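Chapter 9

Buying in a Service: Task Recording for Storeroom Robots

In this chapter you will learn
what a supplier means by a task recording service
how a storeroom job is divided into short tasks
how to read an offer and compare it with another
which questions to put to a supplier before signing

Key terms: task, episode, take, acceptance rule, label plan, handover

9.1 The offer

Chapters 7 and 8 dealt with machines that a firm buys outright. Many firms that build or fit robots also buy something less solid: recordings of people doing ordinary work, seen from close to the worker's own point of view. The recordings are used to teach a robot how hands deal with things that bend, stick, tear or slide. A firm can make them itself, or it can pay a supplier by the episode.

The case in this chapter follows one such purchase. Gramow makes small mobile robots for back rooms and stockrooms. It asked two suppliers, Bosov and Zestcombe, to quote for recordings of storeroom upkeep. Fitriani Kwok ran the purchase for Gramow, and Santosh Rajput checked the material as it came in. The written offer from Bosov was dated August 13, 2019 and covered 2,219 episodes. Zestcombe quoted a lower price for each episode but left the number open.

Both offers listed the same kinds of work: emptying bins, marking shelves, wiping surfaces, and putting packets away. None of these is hard for a person. They were picked by Gramow because its robots did them badly.

9.2 From job to task

A job is what the customer asks for, such as "look after the storeroom". A task is a piece of that job with a clear start and a clear end. Suppliers price by task, so the way a job is cut up has a direct effect on the bill.

Take the emptying of a bin. Bosov's offer divided it into four tasks: gather the bag, lift it out, tie it, and fit a new one. Zestcombe's offer treated all four as one. The first of Bosov's tasks ends when the neck of the bag is closed and both hands still have hold of it.

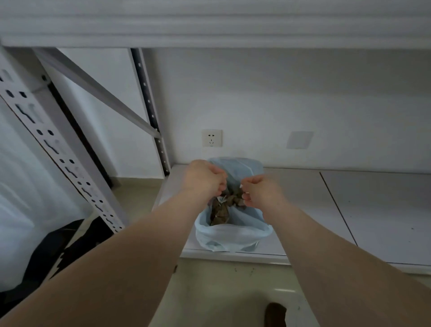 Figure 9.1 Gathering the bag. Each hand holds one side of the opening, and the bag is still in the bin.

Short tasks are easier to check and easier to repeat when a take is spoilt. Long tasks show how one action leads to the next, and that matters for a robot that has to carry on without being told. Gramow settled on a mix. It paid for the four short tasks and for a smaller number of long ones - the long ones cost more each, but fewer were needed.

Thin plastic is a good test of a supplier. It folds over the rim, it changes shape with every pull, and light passes through it. A supplier who has only recorded boxes and bottles will often have no rule for when a bag counts as closed. The rule should be in the offer. If it is missing, ask for it in writing.

9.3 Work with small parts

The second group of tasks in the Gramow order was shelf marking. Storerooms change, and the numbers on the racking have to change with them. The worker peels a label from its sheet, brings it to the upright and presses it down. Most of the difficulty is in the fingertips, and the post itself does not help. Slotted steel has holes all the way up, so a label has less flat metal to stick to than it would have on a plain panel.

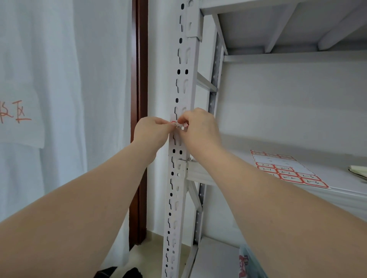

Gramow wanted handwritten labels as well as printed ones, as its own customers use both. Bosov agreed to this at no extra charge. Zestcombe offered printed labels only, and would have needed a change to its label plan, the part of an offer that says which markings will be used and in what order.

An acceptance rule states what the buyer will pay for. For shelf marking, Gramow's rule had two parts: the label had to be in place at the end of the take, and the hands had to stay in view throughout. A crooked label was accepted. Santosh Rajput argued for this on the grounds that real storerooms are full of crooked labels, and Bosov was content, as it meant fewer repeats.

9.4 Comparing the two offers

Price per episode is the figure most buyers look at first. It is of little use until the episodes are of the same length and checked by the same rule. Before comparing, Fitriani Kwok rewrote both offers in the same form, with these headings:

Tasks included
Length of a take
Acceptance rule
Who pays for repeats
Rooms used
Handover date

Zestcombe's price rose once repeats were added, for it charged for every take whether accepted or not. Bosov charged for accepted takes only. Handover was set for October in both offers.

Exercise
Choose a job done in a room you know well. Divide it into tasks and write an acceptance rule for 2 of them. Exchange your rules with a partner, and mark any word that a supplier could read in more than one way.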